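# What People in Crabtree Drink With Lunch (and Why I Got It So Wrong)

2023-02-24

So my original plan was to prove that everybody my age lives on soda. I was really sure about this! I had the title picked out and everything. Then I went and asked people, and my nice title had to go in the trash.

I handed out 50 short surveys, half at the Stesbridge campus cafeteria and half at the bus station food court in Crabtree. There were 11 questions, which was too many (people started sighing near the end, and I don't blame them). I got all of them back, but 2 were blank past the first page, so I left those out of the drink totals.

The big surprise was tap water. It won at both places, and by a lot at the cafeteria, where the refill station is free and right next to the trays. Soda came in second at the food court and only fourth on campus, behind coffee and iced tea. Drinix, the canned fizzy one with the ads all over the buses, barely showed up, even though almost everyone could hum the jingle for me. 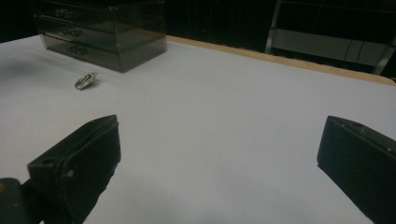
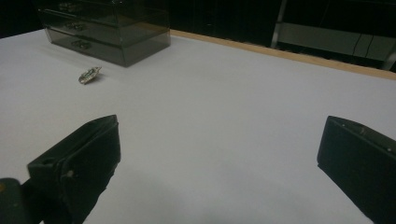 Price came up way more than I expected. I had one question about it, and people kept writing extra stuff in the margins, mostly about the food court, where a bottle of Olach water costs more than a small fry. A few said they would buy juice every day if it were cheaper. One person wrote "my mom packs it" for every single answer, including the one about coffee.

I also asked people to keep a drink diary for a week. That part kind of flopped. Most folks forgot after a day or so, but the ones who stuck with it gave me 581 entries between them, and those turned out to be the best thing in the project. People drink a lot more coffee than they say they do! The survey has them at one cup, and then the diary has a second one sneaking in after class.

If I did this over, I'd cut the survey way down and put the price question first. I'd also go back in summer, when the refill station line gets long and my numbers might look pretty different.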